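How to Store Paint So It Still Works Next Year

Every house has a shelf of paint cans kept for touch-ups, and every one of those cans holds a rubbery disc and some regret. The fix takes 11 minutes, most of them spent looking for the mallet.

Start with the rim. Paint pooled in the groove keeps the lid from seating, so wipe it out with a damp rag while it's still wet. If it has dried, chip it off with an old screwdriver, away from the open can.
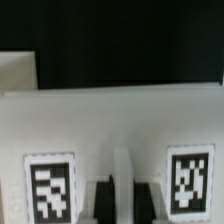
Leftover paint hates air, and a gallon can with an inch in the bottom is mostly air. Pour what you have into the smallest clean jar that will hold it, and label it with the room, the color name and the month. Do not trust your memory on whites. A pale cream block against a light gray panel is easy enough to tell apart, but put two creams in two jars and you'll be holding lids up to the hallway wall until dinner. I have a jar that says only "nice one." The wall it came from has never been identified.

Lay plastic wrap over the opening, set the lid on, and tap around the edge with a rubber mallet. Hitting the middle just bends it. My Girker mallet cost more than the paint and works exactly as well as a shoe.

Keep latex paint somewhere that stays near 60 degrees. A garage in January is out, and so is the shelf over the furnace. Closets are dull, which suits paint fine. 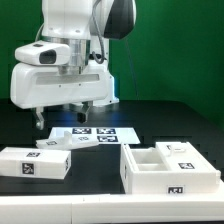

Can you save latex paint that has frozen?
Sometimes. Let it thaw slowly indoors, then stir it well. If it comes back smooth, brush some on cardboard before you trust it on a wall. If it looks like cottage cheese, let it go.

Before using any stored paint, stir it for longer than you think is reasonable, then strain out the lumps through an old pair of pantyhose.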